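Ticket 442
Queue: Facilities / Office IT
Opened by: Rosalind Obi
Assigned: Kenji Crenshaw
Subject: label printer on 2nd floor prints half the label then feeds blanks
Priority: normal (Rosalind says high)
Status: closed, see bottom

9:10 am, Rosalind
Label printer in the records room is doing it again. Prints the left half of the spine label, stops, then spits out blanks until I pull the plug. Need labels for the whole Castellanos archive before the movers come from Zistthorpe. Can't send boxes out unlabeled, they'll refuse them.

9:25 am, Kenji
Which printer, the Wosaso or the old one by the window? And which template?

9:31 am, Rosalind
Wosaso. Spine template, the one Vasanthi made in April. Worked fine up to last month.

9:50 am, Kenji
Went up. Power cycled, no change. Opened lid, roll was in the right way round. Cleaned print head with the alcohol pen. Test page from the front button prints full width, so head is ok. Test from Rosalind's PC = half label + 3 blanks. So it's something between the PC and the printer, not the hardware.

10:05 am, Kenji
Driver had the media set to "continuous". Switched to "gap". Now it prints half the label and ONE blank. Progress I guess.

10:20 am, Vasanthi Lobo
Hi, I made that template. It's for the box file labels, the white ones. Did someone order a different roll? The old rolls were the Flornia ones. If the new ones are a diffrent size the template won't know.

10:32 am, Rosalind
Yes new rolls, Flornia stopped doing the long ones so Tamsin bought something else. 2000 labels to a carton. We have two cartons. Not sending them back.

Attached, records room:
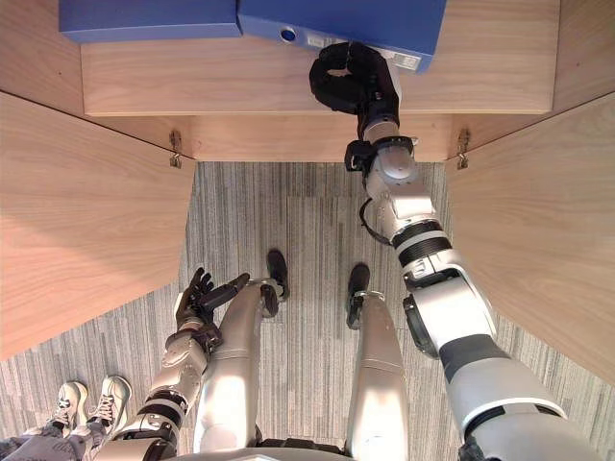
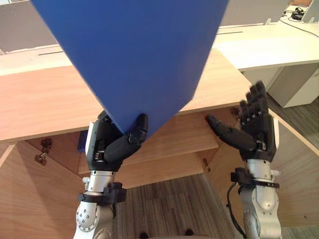
10:40 am, Kenji
Ok measured the new roll against a leftover label from the old one. New one is shorter and a hair wider. So printer gets told the label is long, runs out of label halfway, sees the gap, panics. Explains the blanks too. Doesn't explain why the front button test is fine, except that one uses the printer's own calibration and not the template.

10:55 am, Kenji
Ran auto calibrate (hold feed until it blinks twice, let go). Changed the paper size in the driver. Changed it in the template also, both have to match. Printed one. Full width, but the text is shoved up and the bottom line is missing.

11:02 am, Vasanthi
Bottom line is the retention date, we need that one. Font is too big for the shorter label. Try taking the department name off, it's on the inside sheet anyway.

11:15 am, Kenji
Department name off, font down 2 points. All lines show. Printed five in a row with no blanks. Rosalind please check.

11:40 am, Rosalind
Looks good, did a small batch. Then it went back to half labels on the next batch!! Same file, same PC.

11:48 am, Kenji
Don't turn it off, coming up.

12:10 pm, Kenji
Found it. The label program keeps its own copy of the page setup per user. Rosalind opened the template from her desktop shortcut, that one points at the old copy, and it pushed the old size back to the printer. Deleted shortcut, made a new one to the shared folder. Old copy renamed to DO_NOT_USE_old_spine so nobody loses it but nobody opens it either.

1:30 pm, Rosalind
Ran 42 labels, all fine. No blanks. Leaving ticket open til I've done the rest.

1:44 pm, Shoshana Kasprzak
Jumping in from the third floor, we use the same template for invoices. Is ours going to break as well? We still have half a roll of the old kind.

1:52 pm, Kenji
Yes when you change rolls. Until then keep using yours. When the old roll runs out: calibrate, then open the new template from the shared folder, check driver says gap. In that order. If you do the template first it calibrates to the wrong length and you get to do it twice.

2:15 pm, Tamsin Blackwood
Sorry all, the rolls were me. Seller page said compatible. Will put the size on the order sheet so we get the same ones next time.

3:35 pm, Rosalind
Castellanos labels finished. One jam around the end, roll core was loose, pushed it back on the spindle and it carried on. Can close.

3:41 pm, Kenji
Closing. Notes for next time:
Cause: new label size, template + driver set to old size, plus local shortcut to old template.
Fix: gap media, auto calibrate, new size in driver and template, shortcut to shared folder.
Still to do: third floor PC, same change when their roll is used up. Shoshana to open a new ticket, dont reopen this one.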